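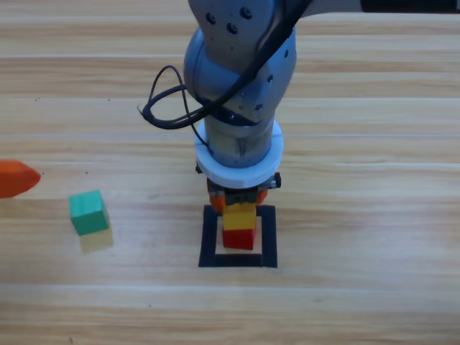 Search this site Enter keywords Go

3/18/20
By Musyoka Mfinanga

Have you ever tried to build a tower of blocks using only two fingers? Go ahead and try it. I'll wait!

It's harder than you'd think, right? Now imagine doing it when you can't feel the block at all. Robots do that kind of job all the time, and last week I got to watch one up close at the Brivumano open day. I've been writing about machines for kids for a long time and I still get excited like I'm seven.

Brivumano is a workshop over in Pesthorpe where people teach robot arms to pick things up and put them down. They open their doors once a year, and when I got there the line already went past the bike racks (I counted 20 kids ahead of me, and one very patient dog). The arm I liked best lives at the back, and everybody there calls it Flaltus.

Flaltus has a metal arm with rounded joints. A joint is a place where something bends or turns. You have joints too! Your elbow is one and so is your wrist. Wiggle your wrist in a circle. A robot's wrist does the same sort of thing so that its hand can point the right way before it grabs.

The hand part is called a gripper. This one has two orange fingers that close on a block from the left and the right. No thumb, no pinky, no fingernails to chew. You might think two fingers isn't enough, but for a block with flat sides it works very well.

A woman named Waweru was running the demonstration, and she let us shout out the colors. "Yellow on red!" yelled a boy in front of me. So that's the one she picked. There's a square of black tape on the table, and the tower has to be built inside it. The tape is like the lines on a soccer field. It tells everyone where the game is played.

So how does a robot stack two blocks? It goes in little steps. First it has to work out where the yellow block is. Then the arm moves over it, comes down, and the fingers close. Up it goes, across to the red block, and then down again very, very slowly. This is the part where the whole room went quiet! If the arm stops too high, the block drops and might bounce off. If it pushes too low, it squashes the tower or shoves it sideways. When the yellow block is sitting on the red one, the fingers can open and the arm can back away.

I asked Waweru how many times they had practiced. She said the team had tried 1301 stacks since they started, and that on their very first day only 3 of them stayed up. Three! I've had baking days like that.

A girl next to me asked if the robot gets bored. Great question. It doesn't, because it has no feelings about blocks, or about anything else. It follows instructions that people wrote, and when a stack falls over, the people look at what went wrong and change something. Maybe the fingers closed too early. Maybe the arm was a tiny bit too far to the left. Then they try again.

You can play this at home with a friend. One of you is the robot and keeps your eyes shut. You may only use your thumb and one finger. The other one is the programmer and has to tell the robot what to do, and "put it on the other block" is not allowed! You have to say things like "move your hand left, stop, go down a little, pinch." My nephew and I tried it on Sunday and knocked over a glass of milk, so clear the table first.

Brivumano is having another visiting day in April, and Waweru told me they want to try a tower with a third block. Ask a grown-up to bring you, and get there early if you want to be the one who shouts the colors.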